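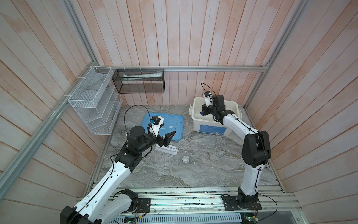 The April numbers for the two-arm packing task came out worse than I expected, and I have now spent enough time in the logs to write down why. The task is lab tidying. Glassware, tubes and a few small containers go between a marble-patterned bench, a tube rack and a white plastic storage box with a blue label. The policy sees one fixed view and one wrist view per arm. It is trained by imitation on 3,000 teleoperated episodes, most of them collected at Rusdale and the rest at Flurton.

The baseline predicts a chunk of joint targets for both arms together. Demchenko, our variant, predicts each arm's chunk separately and adds a small coupling term, so that one arm can wait for the other. The coupling is learned from the same episodes with no extra labels. I had assumed the gain would show up in handovers. Over 200 evaluation trials it showed up mainly in reaches into the box, where the walls hide a good part of the contents from the fixed view and the wrist view has to do nearly all the work.

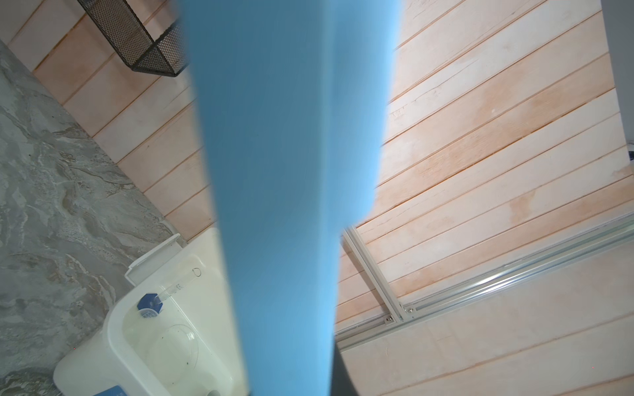

Wrist views have their own trouble. A finger close to the lens takes up a large share of the pixels and is out of focus, and the encoder learns to lean on it as a proxy for gripper opening. We tested this by masking the finger region during training. Success on box reaches went up and success on bench grasps went down slightly. I don't have a clean explanation for the second effect. Masking only at random, on a fraction of batches, kept most of the first and removed most of the second, so that is the current default.

Transparent objects remain the weak point. Of the failed trials, 34 were grasps on clear plastic or glass where the jaws closed short of the object. Colour helps: a blue cap gives the policy something to aim at, and the predicted grasp centre drifts toward the cap even when the better contact is on the body. On a narrow-necked bottle that offset is enough to tip it.

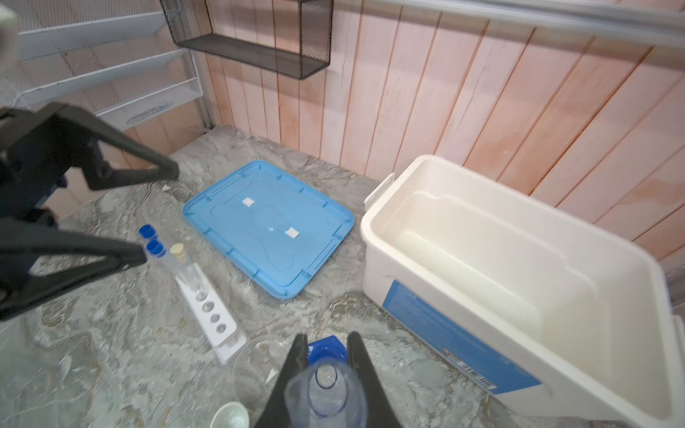
What changed in the evaluation

The earlier protocol reset the bench by hand to a printed layout. Small differences in the resets were favouring whichever policy was run second, as the operator got better at matching the sheet. We now interleave policies within a block of 8 trials and the operator is not told which one is loaded. The gap between the two methods shrank under this protocol but did not close. Anyone comparing against our older figures should rerun them.

Lid placement is scored separately now. It was dominating the aggregate score, and a lid that is slightly skewed on its rim is hard to judge from the fixed view.

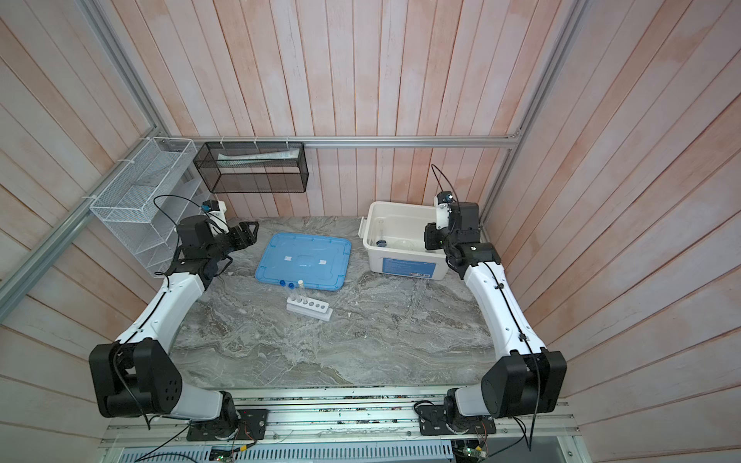
Posted by Severyn Kovalchuk
May 20, 2025

Next is the coupling term itself. At present it has a fixed horizon, and the traces suggest that is too short when one arm is over the box and the other is holding position near the racks. The waiting arm starts to move before the reach is finished, then stops, then starts again. A longer horizon fixes the stutter in replay but makes training less stable. I am trying a version where the horizon is predicted along with the chunk, using the Clenden code for the scheduler with minor changes. The configs for the masked and unmasked runs are in the same folder as before, labelled by seed.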